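Griritz Club Manual
Section 6: Setting up the laundry door task

6.1 Before you start

Each team gets one bench slot in the lab. Read this section in full before turning on the arm. Section 3 covers the emergency stop and is not repeated.

You will need:
The Fastska arm, homed and with its fingers fitted
The team laptop with the Prureven controller installed
The task sheet for your run

6.2 Setting the start pose

1. Open the washer door fully by hand and let go of it.
2. Move the arm to the door using the teach pendant at slow speed.
3. Stop when both fingertips show against the door in the wrist view.
4. Save the pose as DOOR_START.
5. Back the arm off, then call DOOR_START and compare the two views.

Note: Save the pose under your own team folder. Poses saved at the top level are erased at the end of each session. 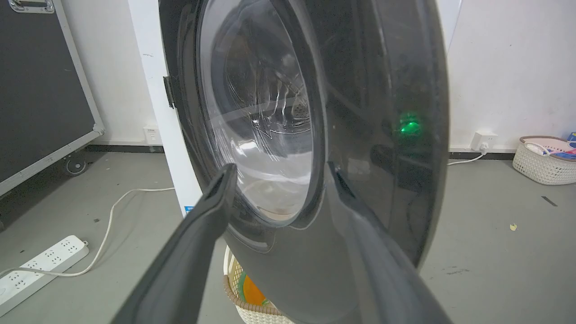

The detector must be tuned again for each session, even if the washer has not been moved. Set the exposure by hand and leave auto exposure off. The door is glossy and dark, and the detector may take reflections in it for real objects. Mask bright spots such as the white glare at the lower left of the glass and the green light to the right of the porthole before you pick an edge. Use the thick dark rim around the glass as the reference. Draw the search box with the rim inside it and keep the baskets out.

6.3 Trial runs

1. Set the speed limit to level 2.
2. Run the close routine with one student at the stop button.
3. Log the result – pass, miss or stop – on the task sheet.
4. Repeat until you have 8 logged runs.

CAUTION: Do not reach between the fingers and the door while the arm is powered, even when it is paused.

CAUTION: Keep the arm's path clear of power cords and outlets. Check the floor on both sides of the washer before every run.

If the arm stops with a force error, clear it on the pendant and return to step 2 of 6.2. Teams entering the Dunleavy round in June must hand in the task sheet with the saved pose file.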